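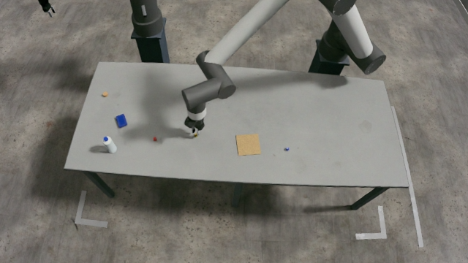

Sprechernotizen, Vortrag vom 8. Oktober 2023
Keabetswe Dlamini, Projekt Noruda

Folie 1, Einstieg
Kurz begrüßen, dann direkt zur Frage: Wie gut lässt sich eine Greifstrategie in der Simulation bewerten, bevor sie auf den echten Aufbau kommt? Wir vergleichen dazu dieselben Strategien in beiden Umgebungen. Es geht heute um die Bewertung, das Training nur am Rand erwähnen.

Folie 2, Aufbau
Zwei Arme hinter einem langen Tisch, beide mit Greifer. Auf dem Tisch kleine farbige Würfel, eine Flasche und ein paar flache Teile. Der Raum ist mitmodelliert, samt Tür, Aushängen und Klebemarkierungen am Boden. Grund: Strategien, die aus Bildern lernen, reagieren auch auf den Hintergrund. Im März hatten wir noch eine leere graue Halle, die Rangfolge der Strategien stimmte damit nicht.
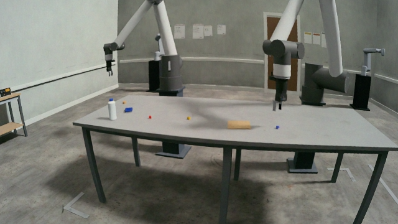 Folie 3, Ablauf eines Versuchs
Startpositionen der Objekte werden zufällig gezogen. Die Strategie bekommt die Kamerabilder und eine Anweisung, zum Beispiel »Lege den gelben Würfel auf die braune Fläche«. Abbruch nach 84 Sekunden. Gewertet wird nur der Endzustand. Insgesamt 2000 Versuche in der Simulation, auf dem echten Tisch deutlich weniger. Nicht zu lange hier bleiben, die Details stehen im Anhang.

Folie 4, Vergleich
Fünf Strategien, zwei davon aus der Trastar-Reihe. Die Reihenfolge nach Erfolgsquote ist in Simulation und Realität gleich. Die absoluten Quoten sind es nicht: In der Simulation liegen sie um bis zu 10 Prozentpunkte höher. Das deutlich sagen, die Frage kommt sonst aus Cosgrove.
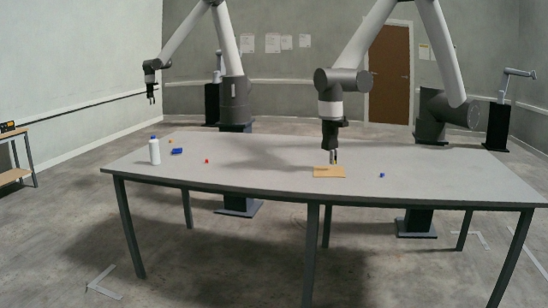 Folie 5, Fehlerarten
Häufigster Fehler ist das Loslassen zu weit oben, der Würfel springt dann von der Ablage. Zweithäufigster: falscher Würfel, vor allem bei Schatten auf der Tischmitte. Rot und Orange werden öfter verwechselt als die übrigen Farben. Kontakt und Reibung sind weiterhin die schwächste Stelle des Modells.

Folie 6, Ausblick
Weiche Objekte fehlen noch. Lolbridge stellt die Rechenzeit bis zum Frühjahr. Der Code kommt mit dem Bericht.
Falls Zeit bleibt: Reservefolie mit den Reibungswerten zeigen.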